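Reading another pitch this week that says demonstrations are "basically free now." I've spent enough of this year near people gathering them to have opinions. Thread.

**1/** The claim goes like this. You used to need a whole robot to teach a robot. Now a person holds a pair of grippers, does the chore by hand, and the recording becomes training data. Cheap hardware, ordinary people, any room you like. I agree with the part about the hardware.

**2/** The set I know best is called Rerklow. 2,645 recorded demonstrations, two-handed, mostly tidying and packing. The headline number in the slides was 2,645. The number that went into training was 2,000. I'd like every slide to carry both.

**3/** Where did the other 645 go? Tracking dropped out, or the wrong task label got attached, or the person stopped halfway to answer somebody. All of them took someone's time. They just don't show up in the price per example.

**4/** Salamatu Ogundipe did most of the sorting. She kept a plain text file of reasons for every rejection, and I learned more from that file than from the training curves. "Left hand lost at the shelf" appears so often that she gave it a shortcut key.

**5/** Markers on the grippers help a lot, I'll grant that. A printed pattern is easy to find and easy to get a pose from. It's also easy to hide. Turn your wrist, reach behind a box, and you have a hand the software is guessing at. Smoothing the guess makes a nice plot – it doesn't make a measurement.

**6/** Then there's variety. People say "in the wild" when they mean the same room with the chairs moved. Rerklow has 9 operators. Good! But 2 of them recorded more than half of it, and both are right-handed. A model trained on that has learned something about two people's elbows.

**7/** Torben Bauerfeind and I have argued over this since last June. His view is that scale washes it out: get enough examples and nobody's habits matter. My view is that scale repeats whatever you already do. We're both still waiting for the test that would settle it.

**8/** A fair test would be dull and cheap. Hold out one operator entirely. Train on the rest. Report how far the score falls. I asked for this on the Zateck results and got a chart of total hours recorded, in a very nice blue.

**9/** Backgrounds are a sore point too. A busy shared room is fine by me, and I'd take it over a bare booth with a curtain. But if every example has the same wall in view, please don't tell me the model ignores the wall. Swap the room and show me.
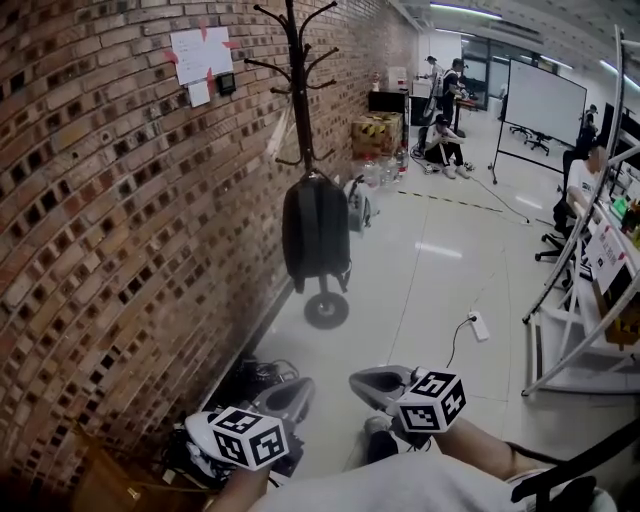
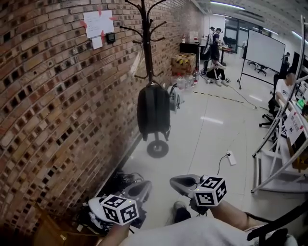
**10/** Brick wall to the left, coat rack, whiteboard, people working farther back, grippers low in both views. A learning system gets all of that along with the hands, and it has no idea which part you wanted it to care about.

**11/** The question I get most: does a demonstration recorded with hand-held grippers teach a robot arm as well as one recorded on the arm itself?

**12/** Sometimes, and it depends on whether the arm can follow the path. A person's wrist goes places an arm can't reach, and moves at speeds it can't match. Check each recording against the arm's limits before training and drop the ones it can't do. Then compare both kinds on the same task, with the same number of examples.

**13/** Fröhlich did run that check, to be fair to them. They wrote up how many recordings failed it, in the main text, where you could find it. I have complained about their earlier work on here, so there you go.

**14/** If you're buying data, ask for the rejected pile along with the good one. Ask who recorded what. Ask for one full session, unedited, start to finish, with the fumbling and the pauses left in. A seller who gets vague at that point has told you plenty.

**15/** I'm not against any of this. I've held the grippers, and my shoulders had views by lunchtime. I just want the word "free" retired until somebody adds up the hours.

**16/** Cerkdale people have asked if I'll look at their set next. Sure – send the operator list first, then the videos. Replies are open, but if you're going to tell me scale fixes it, bring the held-out numbers.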